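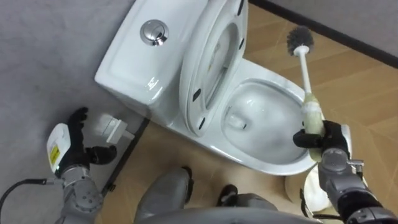 Seat up, lid up, brush out. Bathroom afternoon, toilet first.

Tiina Huttunen
January 25, 2025

1/ I promised a few of you a thread on how I clean a toilet, after I went on about it at dinner (sorry again to everyone who was still eating). So get yourself a coffee and settle in, I am going to take my time with this one!

2/ First off, lift everything. Lid and seat together, all the way back against the tank. I grew up in a house where we lifted the lid, wiped the seat, and called it clean, and I did it that way until I was a grown woman with my own place in Petville. The underside of the seat is where the trouble is, my friends.

3/ While it's up, look for the little rubber bumpers on the bottom of the seat. Black ones on this toilet, so they show up nicely against the white. Grime builds a tiny ring right where the rubber meets the plastic, and a flat cloth slides straight past it. I use an old toothbrush, marked with a big X in permanent marker - you can guess how I learned to mark it.

4/ Now the cleaner. Squirt it up under the rim and let it run down by itself, then walk away. Go fold towels. Call your mother. I give it 15 minutes and I set the timer on the stove, as otherwise I come back in three minutes and start scrubbing out of pure impatience.

5/ Check the label on yours, though, and please don't mix products. One cleaner at a time, window open if you have a window. If you want to switch to something else, flush and rinse in between.

6/ OK, the brush! I like the rounded kind of head, and a good long handle so there's some distance between you and the business end. The one up top has a gray head, a white handle, and that pale yellowy-green bit around the grip. I am very fond of a thick grip. Skinny handles twist on you the second you push on anything stubborn.

7/ Under the rim goes first. Tip the head up and work your way around slowly, with the bristles tucked in under the edge. People rush this part and then wonder why they get streaks coming down a few days later. Then the sides of the bowl, top to bottom, in circles.

8/ Then down into the drain at the back, in and out a few times like you're churning butter. My aunt in Bramlow used to push most of the water out of the bowl with the brush before she put her cleaner in, so it wouldn't get watered down. I still do that when there's a line at the water level that won't budge.

9/ Speaking of that line. If your water is hard (ours is terrible), the ring is mineral and you can scrub until May without getting anywhere. White vinegar, left overnight, is what helped at my house. I warm up my shoulders and go at it in the morning before anyone needs the bathroom.

10/ Flush with the brush still in the bowl and swish it in the clean water. Then comes the drip problem! What I do is lay the handle across the rim, bring the seat down on it gently so the head hangs over the bowl, and leave it there while I do the outside. No puddle in the bottom of the holder, no smell next week.

11/ The outside goes from cleanest to dirtiest, with a fresh cloth. Start at the tank top and the flush button. I do love one of those round chrome double buttons, but every fingerprint in the family ends up there and it gets touched more than anything else in the room. Spray the cloth and not the button, so you don't get cleaner seeping down around the edges.

12/ Next, the sides and front of the tank, then both sides of the lid, then both sides of the seat, then the hinges. The hinges deserve a post to themselves. On a lot of newer toilets the seat pops right off with a button or a quarter turn, and if yours does, you should take it off once in a while and brace yourself for what's under there.

13/ Last of all the pedestal, right down to where it meets the floor, and go around the back even though it's a squeeze. I kneel on a folded bath mat for this. My knees have opinions now.

14/ A word about floors, as I've had both kinds. With tile you can slosh. With a wood-look floor like the tan one up top, I wring the cloth out hard and dry the spot afterwards, especially along the base. We had a board swell up in our old apartment from me being too generous with the bucket, and Martti still brings it up.

15/ How often? I do the full routine once a week and a quick brush in between. Joonas does his every other week and his bathroom looks fine to me, so please don't write in to tell me I'm a monster in either direction.

16/ What I spend: very little. A bottle of cleaner, vinegar, cloths that go in a hot wash by themselves, and the brush. I replace the brush when the bristles start to splay out and lean over like tired grass. A fancy one and a cheap one both end up doing that, in my experience.

17/ Oh, and before you put the seat down at the very end, let everything air dry a bit! I leave the lid up and the door open while I do the sink. A closed lid over a damp seat just stays damp.

18/ I think that's all I have on toilets. Shower doors next, if anyone can stand it. I have a lot of feelings about squeegees and have been saving them up.

152 likes · 92 shares · 5 comments

Comments

Aarne Keskinen
The seat trick for drying the brush! I have been standing there shaking it over the bowl for years like a fool. Trying it tonight.

Joonas Tuominen
I feel I should clarify that it's every other week in winter only. In summer I have guests.

Martti Seppälä
It was two boards.

Aarne Laitinen
Does the vinegar work on the brown streak below the rim too, or only on the ring? Mine has been there since we moved in and I've tried everything at the store.

Tiina Huttunen
@Aarne Laitinen It should if it's mineral, but the vinegar runs off before it can do much up there. Soak some toilet paper in it, press it right onto the streak, and leave it a couple of hours. Pull the paper off before you scrub so you're not flushing a big wad. Tell me how it goes! And Martti, fine, two boards.

View more replies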